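Keeping Your Court Papers in Order at Home

If you have ever filed a petition, or even just answered one, you know how fast the paper piles up. When my neighbors and I went to court over the drainage easement behind Gindum Road, I started in January with one thin folder, and by spring I had two boxes and a kitchen drawer I was afraid to open!

Start with a single binder and put everything in date order, oldest at the back. Notices from the clerk go in with their envelopes stapled behind them (the postmark can matter more than you'd think, so please don't toss it). I write the case number in pencil on the top right corner of every sheet, and I keep a running list inside the front cover with the date, who sent it, and what they want from me.

Hearing days deserve a little planning too. Set your clothes out the night before, and do the same for whoever is coming along, down to the kids who are staying with Grandma.

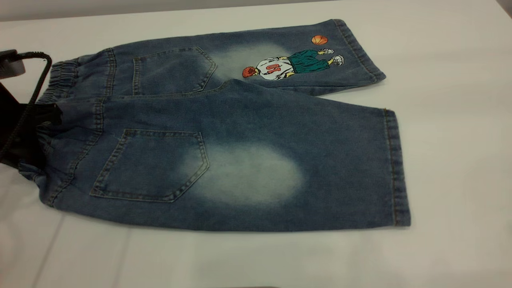

Denim shorts laid flat, back pockets up.

Now, copies. Our filing ran to 80 pages, and I made three sets, one for the court, one for the other side and one for me to scribble on. Use binder clips for anything over 30 pages, as staples will only tear and make you cross. Sticky tabs are lovely, but write on them before you stick them down.

When the case is over, hang on to the signed order and anything you paid for. The rest can go in a lidded box on a high shelf, well away from the water heater.

Pirjo Ojala
7 July 2025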